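洗濯物たたみをロボットに任せられるかを試す手順

家庭用アームで衣類をたたませる場合、難所はたたむ動作より手前、山から一着を取り出す工程にある。Skusoの双腕キットを例に、評価の手順を示す。

1. 基準を測る
人が20着をたたみ、一着ごとの所要時間を記録する。種類は混ぜ、ズボンと長袖を必ず入れる。

2. 工程を分ける
「つかむ」「広げる」「たたむ」「積む」の4工程とし、成否は工程別につける。まとめて採点すると失敗箇所が特定できない。

3. 制限時間を決める
一着600秒で打ち切る。超過は失敗と数える。

4. 机上から始める
平らな机に一着だけ置いて試す。7回続けて成功したら、ベッド上の山に移る。柔らかい面では把持の高さがずれるため、Z軸の下限を再設定する。

5. 厚手の生地を試す
デニムは重く、裾や縫い目で厚みが変わる。人は両手で生地を寄せ、指先で端を探りながら持ち替える。
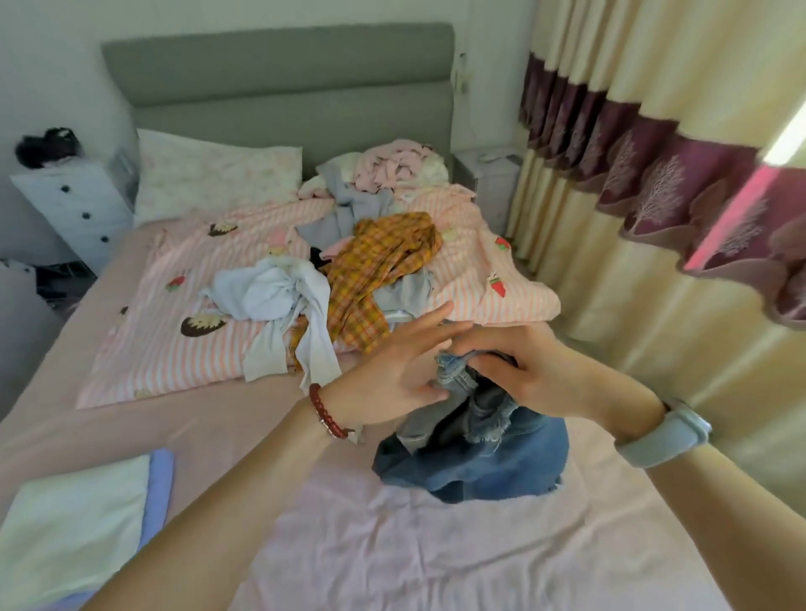 アームでは持ち替えのたびに端の位置を推定し直す必要があり、所要時間の大半がここで消える。把持力は薄手用の設定を流用しないこと。

6. 判定
当方の結果では、机上のタオルは実用に近く、山からの取り出しは人の介助が要る。現時点で無人運転は勧めない。

設定値はTrevor Ellwoodの公開メモに準拠。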